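# Visit report: Raleo open day

October 2, 2021

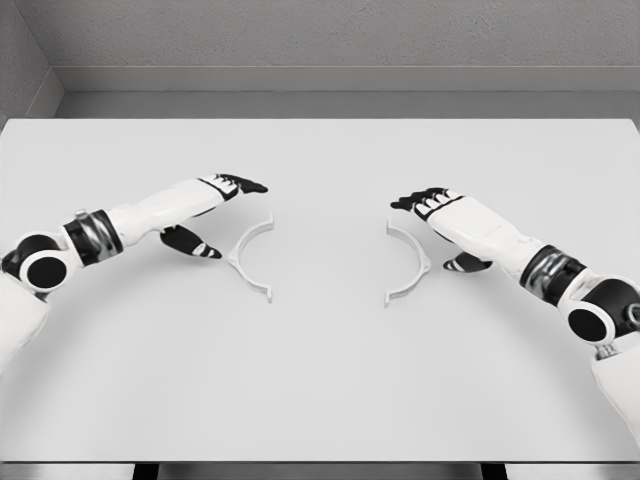
Our class went to the Raleo open day as part of the automation unit. We had to pick one demonstration and write up how the task was set out, what the staff told us and what we would use in our own project. My group picked the two-arm assembly demo, which was run in simulation on a big screen in the main hall.

## The task

The job is to bring two curved halves together so they make a ring. There is one arm on each side of a table and one half for each hand. The halves have small tabs at the ends, a bit like a pipe bracket, and they start out flat on the tabletop with their open sides facing each other.

On paper it sounds easy. The staff said the hard part is the thickness. A thin piece lying flat gives the fingers very little to hold, and if the thumb comes in too low it hits the table first. The second problem is timing. If one arm gets to the middle early it has to wait, and any small error in how it holds its half shows up when the other one arrives.

## How the demo was run

The program they use is called Bosovden. Each attempt is a separate run with a limit of 30 seconds. The halves are moved a little before every run so the arms can't just repeat the same motion. We were told the set we were looking at had 900 runs in it, and that 300 of those were kept back for testing.

A run only counts as a pass if both pairs of tabs line up and neither half has been dropped. Somebody in our group asked if one pair lining up was worth half a mark. It isn't.

We also asked why they don't practise on real arms from the start. The answer was mostly cost. Fingers get damaged when they press into a table, and resetting the parts by hand is slow. The plan is to move to real hardware in March at the Irnlow site, using the same table height and the same parts.

## Question time

We had 30 minutes for questions and used all of it. These are the points I wrote down:

- Friction is the setting they trust least. They change it between runs so the program doesn't get used to one value.
- The colour of the parts can matter. White parts on a pale table are harder for a vision system to pick out, so they plan to try darker ones too.
- Both arms are controlled by one program. An earlier version had one program per arm and they kept bumping.

## What we will use

Our own project for the Rathore workshop has one small gripper and a tray of washers, so a lot of this doesn't carry over directly. We are going to copy the strict pass rule and write it down before we start testing - last term we changed ours halfway and couldn't compare the results. We will also shift the washers between tries. I still need to ask our teacher if we can get a darker tray.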